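Prurkmont grip fault

The Prurkmont grip fault was a recurring failure in the table-clearing robots developed by Woltevance at its Bonau workshop. The gripper closed on glazed crockery with too little force, reported a secure hold, and let the item slip during the lift.

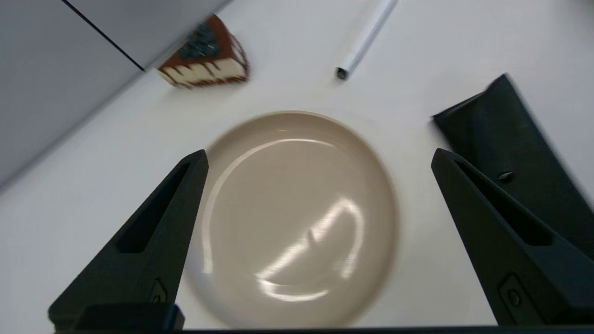
Agata Cattaneo later wrote that the name was unfair to Prurkmont, as the arm itself had done what it was told and the mistake lay in the software that judged the grip. The name stayed in use all the same, and appears in the workshop's own fault log.

Background

The Prurkmont is a light arm with a two-finger gripper and a small camera at the wrist. Woltevance used it for trials in picking up, moving and stacking household objects, among them plates, pens, cloth pouches and toy food. The fingers on the trial machines were rigid, with a long slot along each one, and could be changed by undoing the screws near the base.

The control software used two signals to decide whether an object had been gripped. The first was the current drawn by the finger motor, which rises when the fingers meet resistance. The second was an estimate of the object's width taken from the wrist camera. If the fingers stopped near the estimated width, the grip was accepted even when the current was low. This rule had been added to protect soft items from being crushed.

The fault

In May, plates began to drop during a long run of lifting trials. Of 69 lifts in the run, seven ended with the plate falling after the software had marked the grip as secure. Two plates broke. On one occasion a fragment left the table and landed beyond the marked safety line, and the run was stopped.

The drops did not follow a clear pattern at first. Plates with a matt finish were lifted without trouble, and so were the pouches and pens. The workshop changed the fingers, checked the cable to the finger motor and repeated part of the run — the drops continued.

Cause

Samuele Testa traced the fault to the width estimate. Bright light reflected from a glazed surface could be taken by the software for the edge of the rim. When this happened the estimated width came out wrong, and the fingers could stop at the expected position while barely touching the plate. The low motor current should have raised a warning, but the soft-item rule overrode it.

Movement made the error more likely. The camera took its last reading while the arm was still settling over the table, and a blurred rim was harder to find than a sharp one. Earlier trials had used a slower approach, which is thought to explain why the fault had not been seen before.

Correction

The soft-item rule was limited to objects that an operator had entered as soft. For all other items the software now needed both signals to agree. The arm was also made to pause before the last camera reading, and to raise the item five millimetres and check the motor current again before going on with the lift.

The safety line was moved further back and a clear screen was fitted along the operator's side of the table. Lombardi, which supplied the lamps for the workshop, replaced the bare fittings with diffused ones. Cattaneo considered this a help but not a cure, and asked for the software to be tested under the old lamps as well.

Later use

The second check on motor current was kept in later versions of the control software. It lengthened each lift, and operators could turn it off for cloth and foam items. Testa objected to this option on the grounds that the setting was easily left off when the objects were changed over. A reminder was added to the start screen.

See also: Slip detection; Machine vision; Emergency stop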